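Amber Van Beek had given the Jalix gripper seven chances at the snack packet, and the Jalix had given her a pile of crumbs in a sealed bag.

"It's a strong gripper," said Nanna Overgaard, from the floor, where she was looking for a spring.

"It's a nutcracker."

"Put that in the report."

The report was for Hedegaard, who wanted to know which of two hand-held grippers to buy 80 of, and who had asked that the tests be done "in a real home, with real mess." Nanna's aunt had supplied both. She had also supplied a fresh packet, on the understanding that this one would be eaten by a person.

Amber wrote *firm* in the column marked Jalix, crossed it out, and wrote *very firm*. Then she picked up the Itero. It had cost 1000 dollars more, and so far the only thing she could say for it was that the case closed properly.

"Same packet position?" she asked.

"Same position, same bag, same everything. Don't breathe on it."

"Why would I breathe on it?"

"You sighed on the last one and it moved."

She brought the fingers in over the purple cloth, slowly, the way the manual said to and the way she had stopped doing with the Jalix after trial two.

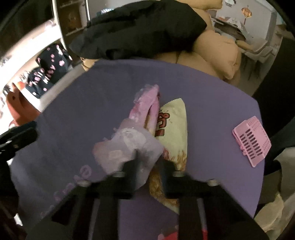 *Itero, first trial. Fingertips over the bag and the yellow packet.*

"You're on the plastic," Nanna said.

"I'm on both."

"The form doesn't have a box for both."

Amber checked. The form had boxes for *held*, *dropped*, *missed* and *other (attach note)*. Hedegaard had designed it himself and was proud of it. She had attached five notes already – one of them was mostly about the form.

She squeezed. The packet came up, and the bag came up with it, clinging on like a relative at an airport. They hung there together over the table.

"Held," said Nanna.

"Held what, though?"

"More than you were asked to. That's initiative. Fendier charges extra for that."

The bag let go first. It drifted down onto the cloth without a sound, and the packet stayed where it was, whole, every crumb still part of something larger. Amber found she was holding her breath, as instructed.

In the kitchen doorway the aunt had appeared with a plate.

"Is that one finished?" she asked.

Amber looked at the form, then at the packet. She ticked *other*.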